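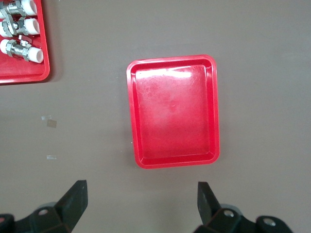

bench 4, red trays, fittings on the left still to go across

benchrat66
Ok so the arm is staying. Got told at smoko. Two trays, it picks the capped fittings out of one and puts them in the other. That was my job and Mwajuma's on arvos. Now we "support the cell". Anyone at another site had this? What happens to your hours

mwajuma_n
Hours are the same, I asked. It's the job that's different. I used to spin each lever with my thumb as I went and you'd feel a gritty one straight away. The arm doesn't feel anything. So who's checking

tfarooqui
Tariq from Mekthorpe. We've had one since January, Vilatis set it up. Hours same here too. 6 of us on the line before, 4 now, other two went to dispatch and one of them likes it better. My wrists are heaps better, not going to lie

benchrat66
Wrists yeah fair. But 1,895 fittings last week and I reckon I touched 66 of them, all ones it wouldn't pick. Bored stiff

gasket_gav
You were bored before mate. You complained about that bench for years

benchrat66
Different bored. Before I could have a yarn while I did it. Now I stand there watching in case it stops

coldsolder
Is that tape on the bench tray marks? Ours has bits of tape everywhere, move a tray a thumb's width and it sulks

mwajuma_n
Dunno, ask days. They never write anything down in the handover book

tfarooqui
Re checking – we got a lever check added after the arm, done by hand, one person, rotates every two hours. Had to push for it. Bednarek came back with two bad boxes first. Get it in writing before yours goes to full shifts

gasket_gav
Disagree, if the supplier's sending gritty valves thats on the supplier. Not our job to be the net

mwajuma_n
It was our job for nine years Gav. Just wasn't on the sheet

coldsolder
^ this. Same at Brundodwood, all the stuff not on the sheet went when the arm came in. And trays, who swaps your trays when theyre scratched to bits? Ours used to get binned by whoever noticed

benchrat66
No one so far. Will bring up trays and the lever check at the 2pm meeting. Tariq can you send me what you got in writing

tfarooqui
Yep will dig it out tonight, PM me your email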